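Orkwood Shared Laundry: progress report for February

Prepared for the Nirum Fund, 7 March 2020

The laundry was open every day in February except two, when the water main on Tan Street was under repair. We ran 779 loads, and 53 households are now signed up. Most wash once a week, usually in the evening.

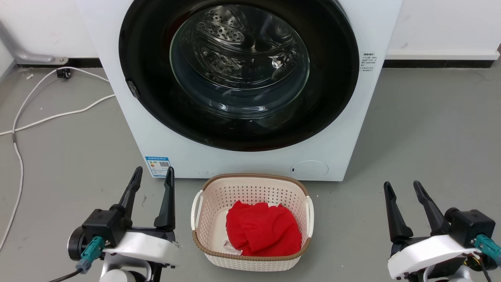

Front-loading washer, Orkwood.

Spending to date is $1,277 against the second payment. Most of it went on the drain work and the new outlet. The Brurnar invoice for pipe insulation came in after the month closed and will appear in the next report. 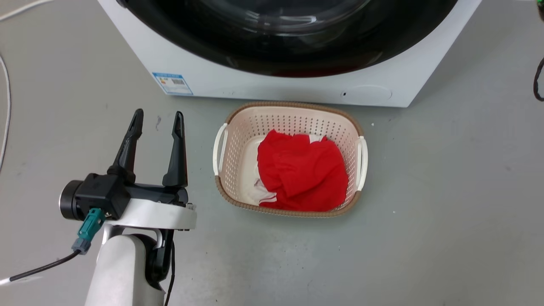

Evening slots remain the main problem. We have moved closing time back an hour and will review this in April. Members asked for a sign-up sheet they can reach by phone, and a simple one is being tested.
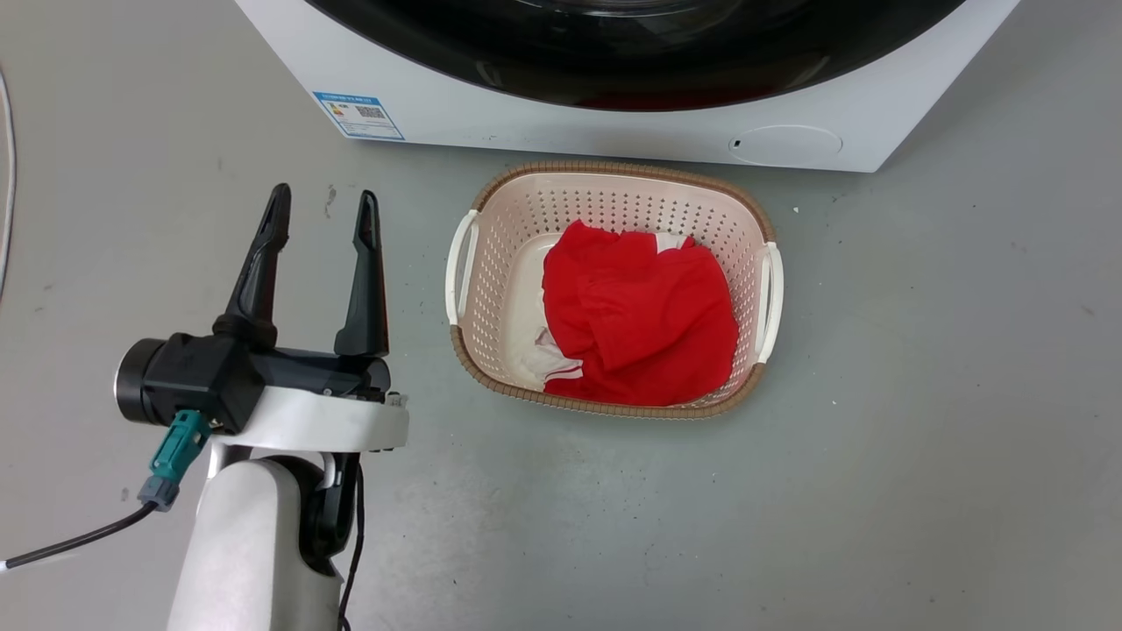

Laundry basket with side handles, on the floor by the washer.

Still open: the lease renewal, the second set of keys, and a quote for better lighting at the entrance. We ask that the third payment be released on the agreed schedule.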